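Speaker notes: Folded notes and the cost of sorting them
Yutong Long
31 Jan 2022
14 shares | 3 comments

Start on the title, no greeting slide. Say who did the work: Boyang Yan ran the counting bench in November, I did the write-up. Questions at the end.

Section 1. The problem
Small takings do not arrive flat. Notes come out of pockets, tip jars and raffle tins folded into quarters or worse. Counting machines want them flat, faced and squared. Everything between the tin and the machine is hand work, and it is seldom costed.

Define terms early. "Loose" means lying separately on the surface. "Bundled" means held or nested together in a container. "Faced" means same side up, same way round. Keep to these three for the whole talk.

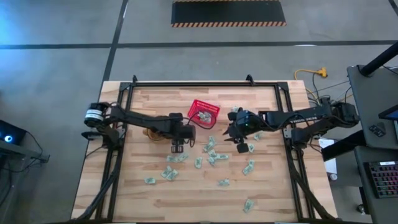 Section 2. Surface and container
Table first. A pale surface with a visible grain is adequate for green and white paper, though a plain dark mat gives better contrast at the edges. Leave a clear margin between the notes and the table edge.

Container next. Shallow, open at the top, small enough that a hand reaches the bottom without tipping it. Mesh sides let the counter see whether anything is left inside. Red is a sound choice against green paper. Place it at the far side of the work area, on the centre line, so either hand can use it.

Pause here. Someone will ask about trays. Trays are fine for flat notes. Folded ones slide.

Section 3. Method
Spread before picking. Two folded notes lying together are easily taken as one, and this was the commonest fault in our log. Over 3,000 picks were recorded; 53 were doubles. Give the raw figures and let the room work out the rate.

Pick from the outside of a cluster inwards. Take isolated notes first. Do not unfold during the clearing pass: unfolding is a separate job and mixing the two slows both. 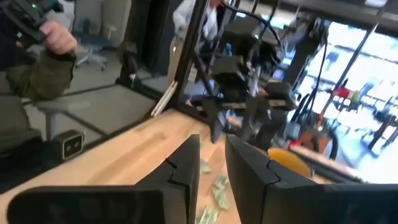 Section 4. Crumpled notes
Treat these apart from folded ones. A fold has a flat face to hold. A crumple has none, and it springs back when released. Press once, lift from the highest point, set down in the container without dropping.

Batch size: 240 notes, then stop and reconcile against the tally sheet. Larger batches made recounts longer with no gain in pace.

Spare slide: Turnix tally sheet, old layout and new. Show only if asked.

Handouts are on the side table. Boyang has the log in full.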